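I'd been trying to pin Imani Haverford down for weeks, and when she finally said yes it was for seven in the morning, which tells you something about people who run guest houses. She'd already been up since five. I had not, and I think it showed.

Imani took over Halvorsen, a nine-bedroom place up the hill from the harbour, after 28 years of working in other people's hotels. She did reception, kitchens, housekeeping, a winter on a night desk in Aberdeen ("never again, write that down"). So my first question was the one everybody asks: why on earth would you buy your own?

"I wanted to choose the breakfast," she said. I laughed, and then saw she meant it. "Every place I worked, somebody in an office chose the breakfast. You'd stand there serving a grey sausage and apologising with your face."

The sausages now come from Cletus Brannigan, two streets down, and they are very good – I had three. She pays more for them than she'd like to and she's stopped doing the sums on it.

We got on to money fairly quickly after that. The first year was bad. The boiler went in the second week, with every room taken, and the replacement came to far more than she'd put by. "I rang my sister and cried, then I rang the plumber and cried. He knocked 545 pounds off. I don't think he meant to, I think he just wanted to get off the phone."
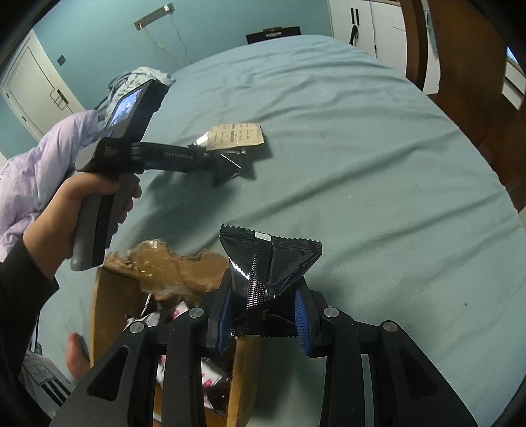
What she hadn't expected was how much of the job would be talking. In the big hotels she could go a whole shift saying good morning and not much else. At Halvorsen people come down at eight and they're still at the table at half past ten, telling her about their divorce or their knees.

"I had a man called Maxence Lebrun stay for two nights and he ended up staying eleven," she said. "He was meant to be walking the coast path. He did one day of it, came back with a blister and decided he preferred my conservatory." He sends a card every Christmas now, and he still hasn't done the rest of the path.

I asked about reviews, because I'd read them all the night before (sorry, Imani). Most are lovely. One gives her two stars on account of the seagulls.

"I replied to that one," she said. "Very politely! I said I'd speak to them."

She doesn't reply to the rest any more. Mylene Cabrera, who does three mornings a week there and has known her since the Aberdeen days, took the password off her after a long exchange about whether porridge should have salt in it. I asked Mylene, who was passing with the toast, what her own view was. "Salt," she said, and kept walking.

They close for the whole of November, and Imani spends it at her brother's doing nothing at all. She won't take a booking for Sunday nights either, whatever the season. That was a hard rule to keep in July when the phone was going, but she says she tried it the other way and was horrible to live with.

Would she ever get a second place? There's one for sale round the corner, and I'd noticed the board on my way up.

"People keep telling me about that board," she said, pouring me more tea. "It's got a very nice kitchen. I only went in to look at the kitchen."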